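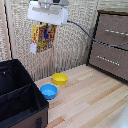 Snack corner and welcome room: progress to 2026-08-11

To Letay Shiferaw, Moges Fund

Dear Letay,

We've had a lovely few weeks and there is plenty to tell you! When I last wrote, in June, the room at Firkska House had bare walls and one table that rocked if you leaned on it. The families who come in after school now have a proper corner to sit in, and they use it every afternoon we open.

What we have done so far

The wall covering is up. We chose a beige one with a small speckled pattern, and I am very glad we held out for it over plain white, as the room feels so much warmer (and quieter, too). The light wooden planks have had a good clean and came up better than any of us hoped.

Storage took longer. We looked at cupboards with doors, but small children and doors are a bad mix, so we went for fabric drawers in a dark frame. The fronts are a soft taupe, and each drawer has a row of little silver studs for a handle, which the younger ones love to run their fingers along. Packets and spare napkins go in the upper drawer, colouring things underneath. The black organiser with brown sides holds whatever is being used that day.

The snacks themselves are going down very well. We have given out 502 portions since opening, mostly crisps, crackers and fruit. Bagged snacks are easy to store and easy to share out, and parents can read the packet for allergies before anybody opens it. A few have asked for less salt, and Tokance, our supplier, is sending a mixed box for us to try.

We share the bags out into plastic bowls. The bright ones have been a real hit!

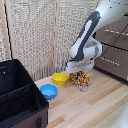 We started with blue and yellow, and the children quickly made up their own rule that blue is for savoury and yellow is for sweet. We've kept it. The bowls are small enough for little hands and a big bag goes further than it used to. I would like to buy more of the same size before the autumn.

Money

Of the £2,000 grant, we have spent £1,000 on the walls, drawers and table, and £131 on bowls and other small items. Food has come out of our own budget up to now. Receipts are in the shared folder under Joltex, the name our bookkeeping package gave the project and which I can't seem to change.

Still to do

The door needs a lower handle, and we want two more chairs for grandparents. I'd also like a shelf by the window for the fruit, if the budget allows once the chairs are paid for. Do come and see it all when you are next passing. We are open from half past three, and there will be a bowl of something for you.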